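Cundetow: the back room, before and after we got our hands on it

Home | What's on | Gallery | Find us

Hello and welcome to the gallery page! I know some of you have been asking for it since May, and I kept saying next week, next week. I've written far too much as usual, so if you only want the penguin, he's nearer the bottom.

A bit of background for anyone who hasn't been in. Cundetow is the toy library and story club I run with Leidy Castaño, up the stairs over the bakery. We lend toys out, people bring them back (mostly), and in the afternoons we put on little shows with the ones that are good at standing up. We've got 98 families signed up now, which made me feel a bit wobbly when Leidy told me, as I still think of it as us and a few neighbours.

The back room was always the one we didn't let people into. It had good bones, a nice wooden floor and a decent light in the ceiling, but the walls were white and bare and every sound bounced round it like a squash court. The children used to go in and shout just to hear it. So the job was to make it softer and darker and more like a place where a story might happen, on a budget of very little.

The cloth

We wanted black for the backdrop. I did have a lovely daydream about midnight blue with stars, and I even got as far as pricing it, but Duván Muñoz, who did lighting for a dance school for years, talked me out of it over one cup of coffee. His point was that a pale toy on a dark cloth shows up from the very back, and a pale toy on a busy cloth shows up from nowhere. He was right, and I've only brought up the stars two or three times.

We bought it as a plain roll and cut it into panels ourselves on the floor, me kneeling on one end and Leidy cutting with the good scissors. My advice if you try this at home is to cut it longer than you think. Ours came up short on one wall and there was some muttering. It also collects fluff like nothing I've ever owned. Keep a lint roller in the room, keep a spare lint roller in the room, and never wear a cream jumper on hanging day. I did!

Hanging it

I'd braced myself for drilling, but the landlord, Rigoberto Henao, went a funny colour when I mentioned holes, so clips it was. We tried pegs first and they pinged off in the night. Then we tried tape, and it took a strip of paint with it, which I touched up very quickly before he came by. The clips have held ever since and you can move the whole lot along in a minute if a show needs more room on one side.

We ironed it once. It took a whole afternoon and the creases were back by bedtime, so we've decided creases are atmospheric. Hillsides, night sky, the sea, whatever you like. Heriberto Bautista does a very good storm by standing behind a panel and kicking it.

The letters

The foam letters came from a set called Zustine that a family gave us when their youngest started school. They're big and bright and just soft enough that you can throw one at your sister without a telling-off. At first they lived in a tub and were mainly used for that. Putting them up on the cloth was Cristian Salazar's idea and I wish I'd had it myself, as the whole wall cheered up straight away.

They get moved about constantly. I'll leave a perfectly sensible word up there at lunchtime and by four o'clock it's a rude one, or half of somebody's name, or a word that nearly exists. "Taipe" was up there for ages. I asked what a taipe was and was told, very patiently, that it's what you call a biscuit when you've dropped it. So that's what we call it now, and the grown-ups say it too.

If you're sticking foam letters on fabric yourselves, try one first and leave it overnight. Some fabrics hold and some don't, and a letter landing on a quiet room halfway through a sad bit gets a much bigger laugh than you want.

The cupboard

I'm so fond of the white cupboard. It came up the stairs in one piece with four of us under it, and there was a moment on the landing where I thought it would have to live there for ever. It's tall, so the top is for grown-up things (glue, the kettle lead, lost property), and the low part is for whatever's in that week's story. The door likes to swing, and we've all walked into it. You get used to going round.

I keep meaning to paint it. Leidy says it's fine. I've got 2 tins of yellow in my hall at home and they're going to stay there, aren't they?

The cast

Now for the part the children care about. Anything that can stand on its own feet gets a trial, and the standing is harder than you'd imagine. Long-legged things are hopeless. Rabbits sit. The giraffe has a lean on him that no amount of stuffing has cured. We did once try a lion with a bag of rice sewn in, and he stood up beautifully until the seam went, and I was finding rice in the skirting until spring.

Penguins, though! Low, wide, feet out in front. If you ever need a soft toy to hold its nerve in front of an audience, get a penguin. Ours is called Pemus, after a magic word in one of Duván's stories, and he's small enough to go in a coat pocket. He has been a king, a postman, a ghost and, for one slightly confused week, the moon. He's had 15 different parts by Leidy's reckoning and has never needed a line fed to him.
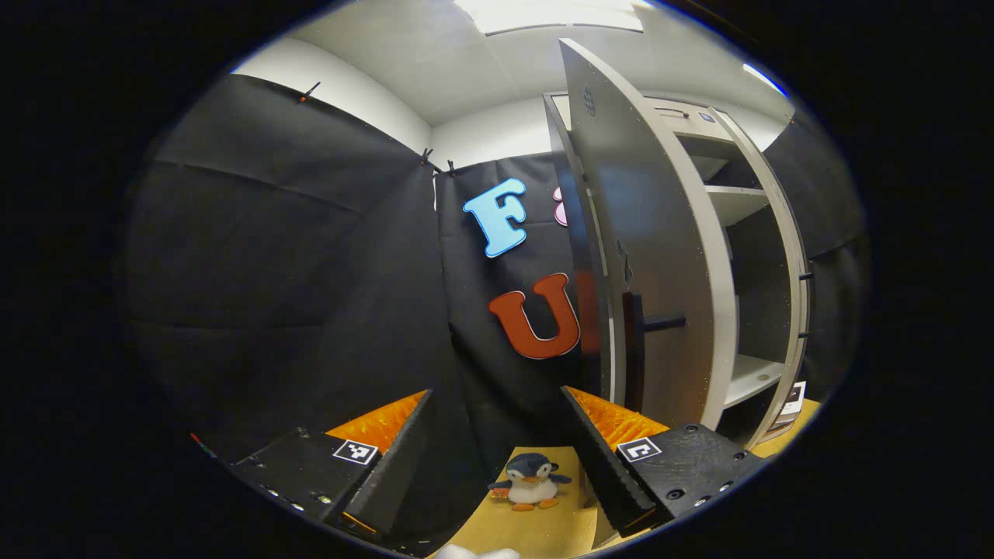 Pemus facing front on the wooden floor, flippers out, with the black cloth and foam letters behind.

He isn't on the lending list, before you ask. I do get asked, sometimes by quite determined people who come up to my elbow. You can visit him, and you can give him a part in a story if you write it down and put it in the story box.

What it cost

The cloth was the big spend and the clips were pennies. The letters and the cupboard were given to us. I'd set aside almost 500 for the room from the spring raffle and we came in under, so the change has gone on floor cushions, which haven't arrived yet and which I have high hopes for. They're meant to be washable. We shall see.

Still to do

A rail for the side wall, if Rigoberto can be sweet-talked. Something to stop the cupboard door swinging, maybe a loop of elastic. More vowels for the letter set, as we always run out of E and have to use a sideways M, and the older ones complain about it. If you've got spare foam letters at home, any colour, do bring them in, even chewed ones.

Shows start at four. Shoes off at the door please, coats on the hooks, and mind the third stair up from the bakery. More pictures when I've found the lead for my computer.

Back to top | Gallery | Story box rules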